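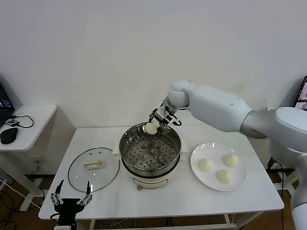
Oratile Oosthuizen me conseille de ne jamais serrer les petits pains dans le panier, parce qu'ils gonflent et finissent collés les uns aux autres. Je note, et je l'ajoute au fichier des remarques !

Bon, Vaver, donc. C'est mon dossier sur les petits pains vapeur (les mantou tout simples, sans farce), commencé en septembre dans la cuisine de Pumthorpe et jamais vraiment rangé depuis. Il contient 3626 photos et un fichier de notes, où je raconte les pâtes, les levées, les ratages aussi.

Côté matériel, c'est très simple : un cuiseur électrique crème avec son panier inox perforé, le couvercle en verre, une assiette blanche à large bord. Sur la photo du haut il y a trois pains sur l'assiette et un quatrième au-dessus du panier. La peau est un peu fripée, et j'adore cet aspect, même si les puristes vont râler !

Organisation des dossiers :
pains/ : les pains seuls ou sur l'assiette
panier/ : le cuiseur ouvert, panier vide ou garni
couvercle/ : 182 photos, le verre est pénible à cause des reflets
notes.txt : mes recettes (200 g de farine par fournée, je n'ai pas changé)

Les noms de fichiers ont des trous dans la numérotation, surtout après 2000, c'est moi qui ai supprimé des doublons un peu vite. Rien de grave.

Dernière mise à jour : 17 août 2025. Si vous réutilisez les photos, citez Vaver et envoyez-moi vos recettes, je suis preneuse, surtout pour la farine complète.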